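Forums | New Posts | Members | Search | Log in

Kitchen Table > Household Habits > Paper, Mail and Clutter

Filed under: going paperless (or not), mail, small habits

Thread: One basket for all the paper in the house, yes or no?

omell_porch wrote:
OK so I need opinions, because my sister and I have been going back and forth on this since July and neither of us is budging. My house used to have paper everywhere. Bills on the fridge, school forms on the microwave, coupons in the car, a tax letter I found inside a cookbook (!!). I finally gave up on folders and went with a single basket. Every piece of paper that comes through the door goes in there, and once it's full I sit down with coffee and deal with it. My sister says that's just a junk drawer with better looks and I'm going to miss something important. I say I've already missed plenty of important things with her color-coded folder setup, so what's the difference?

Do any of you do it this way? And how often do you empty it?

jusach77 wrote:
Sister is right, sorry. I did the basket thing for two years and what I got was late fees. It works fine until the week you're busy, and then you're digging for a water bill under pizza menus. What fixed it for me was opening mail standing up, right next to the recycling. Most of it never touches a surface. The two or three things left over go straight on a clipboard by the door.

Themis Balaskas wrote:
I tried the standing up thing and I end up standing there reading a furniture catalog with my coat on. Not for everybody, lol.

I'm pro basket but it has to be shallow. If you can stack a month of mail in it you will stack a month of mail in it. Mine is basically a bread tray and it overflows fast, and that's my alarm clock.

omell_porch wrote:
Ooh, shallow, I hadn't thought about that. Mine's a woven one I already had. Still undecided about where it should live, the kitchen table or the hallway. The kids walk past the hallway but everybody sits at the table sooner or later, and I kind of think the sitting is what gets the forms signed.

Sigita Rimkutė wrote:
Table, definitely. Hallway baskets collect gloves. Ask me how I know. Also keys, batteries, a dog leash, and one time a sandwich.

I've got the same kind of thing going at my place, woven basket on a white table, and I do a five minute sort after dinner while the dishwasher gets going. Pay it, sign it, file it or toss it. If I can't decide in the time it takes to unfold the thing, it goes back in and I look again the next night. The rest of the table stays for people and plates, that's the one rule I get cranky about.

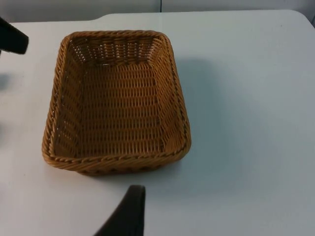 The basket, and then the table it goes on: 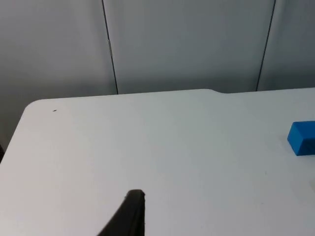 Lambros Margaritis wrote:
Every night is too much for me, I'd quit in a week. I know myself! 365 little sorting sessions a year sounds like a part-time job. I go through mine when I pay rent and I've had exactly zero disasters, but then I live alone and don't get school forms, so take that for what it's worth.

jusach77 wrote:
Zero disasters that you know of...

Lambros Margaritis wrote:
Ha. Fair. I did find a jury duty letter once that was a little older than I would have liked. They let me reschedule.

rallis_k wrote:
Can I ask the obvious thing, why is all this paper still coming to your houses? I spent one evening switching the bank, the power company and the insurance over to email and my mailbox is practically just birthday cards and the dentist now.

omell_porch wrote:
I did that with the bank! And then I had 867 unread emails and missed the statement anyway. At least paper sits there and looks at me.

Sigita Rimkutė wrote:
Same. I moved the phone bill to email and forgot it existed. Went back to paper and had to call them to do it, and they acted like I'd asked for a telegram.

rallis_k wrote:
You can set up a filter so bills go in their own folder. It takes a minute. I'll write out the steps if you want, I've done it for half my family.

omell_porch wrote:
Yes please, go ahead and post them. I'm not promising I'll do it though.

Filippos Tzanetos wrote:
Going to disagree with pretty much all of you. The container doesn't matter, what matters is that ONE person owns the mail. We had a basket, then a wall pocket, then a tray, and every single one failed because each of us figured the other had looked. Now it's my job and only my job, and my wife does the car stuff. Done. We could keep it in a shoebox.

Themis Balaskas wrote:
And when you're out of town?

Filippos Tzanetos wrote:
Then it waits for me. It's mail.

jusach77 wrote:
See, that's how you get the jury duty letter.

omell_porch wrote:
Well, I read the one person idea out loud to my sister over the phone and she said "great, and it should be me," so that's a new argument for us to have. For now I'm moving the basket to the table and trying the after dinner sort, maybe every other night so I don't hate it. Clipboard for anything with a due date, because jusach77 scared me about the water bill. Does anybody have one that hangs flat? Mine swings every time the door opens.

jusach77 wrote:
Put one of those sticky hooks at the bottom too, not just the top. Mine hasn't moved since.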